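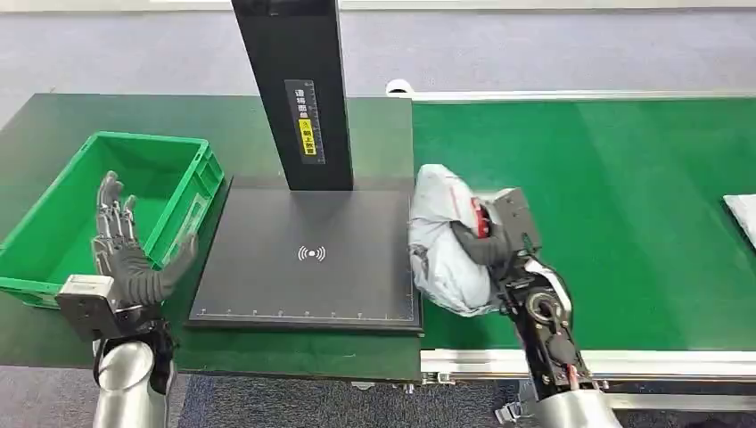 Parcel station at the Gullgate demo room, Saturday.

So I finally got to see the Hulta package in person, after months of Irena Marciniak telling me I should stop reading the brochure and go look at the thing. Irena runs the packing side at Tuhumury, where I help out with returns, and we've been going back and forth since May on whether a two-armed robot makes any sense for a place our size.

Quick background if you're new to the blog. Hulta is a service, so you don't buy the robot. Gullgate brings it in, sets it up at a table with a scanning station, a conveyor and crates, and you pay by the month. The trial is 22 days. I was told the monthly price after that is 2967 for one station, with maintenance included but your own table and crates extra, and I'd like that in writing before I believe it (sorry, Gullgate, I've been burned by "included" before).

The demo was the same job we do all day long. Take a parcel, get it to the scanner, move it along the belt. I brought our own list of problem items and asked Rakiya Olatunji, who was showing us around, how each of them would go. She was very patient with me! Boxes she waved off in about a second. Courier bags were what she wanted to talk about, because they slump and fold and the label ends up wherever it likes. Her advice was to budget for a learning period on those and keep a person close by for the first week or two.

Then I asked about the woven sacks. We get a lot of them from one supplier, and I've said rude things about them here before. They slide, they crease, and if you grab one at the wrong spot you get a handful of fabric and the weight stays where it was.

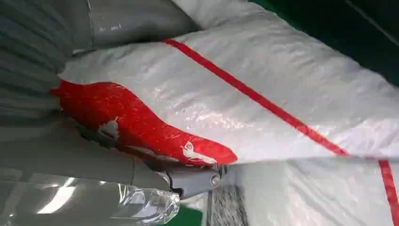 White woven sack with the red stripe, up close with the gripper.

A woven sack is a pretty fair test, I think. I spent a long time looking at how the finger sits against the material, and it's a lot more like how I'd do it than I expected – pushing up from underneath instead of pinching a corner. Some of the clear plastic film was still on the gripper, which made me want to peel it off the whole time I was there. You know the feeling.

Irena cared more about numbers. She has us at 80 parcels an hour per person on a good morning, and Rakiya's figure for Hulta on mixed bags was roughly 72. That's slower, but it doesn't need lunch, and Irena went quiet and started typing into her phone. I know that look.

What bugged me a bit was the floor space. The table and the belt are fine, but you want room to walk behind it all, and our back room has a pillar exactly where the belt would go. Zofia Kaczmarczyk, who did our last layout, thinks we could turn the whole thing sideways. I'm not sold yet.
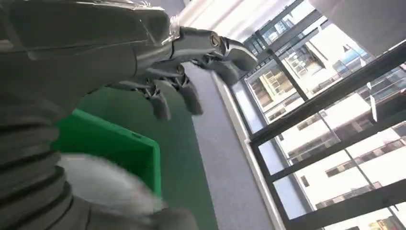

Two hands or two grippers?

You get to choose what goes on the arms, and this is where the quote got confusing. There's the hand with proper fingers, and there's the plainer gripper, and you can have one of each. The fingered hand costs more per month and Rakiya was pretty open that for plain parcel work you may not need it. I liked the look of it more, for whatever that's worth – all those little joints and links, I could have watched it all afternoon. For our stuff I'd ask for the mixed setup during the trial and see how much the fancy one gets used.

Would I sign up? For the trial, yes. I'd want the sacks in from day one, our own crates on the table, and the price for a broken finger spelled out. Irena wants to compare it with the Tosier offer first, and they haven't sent theirs yet, so we're waiting on that. If anyone reading has had Hulta in for the full 22 days, please leave a comment, especially if you ship anything in woven bags.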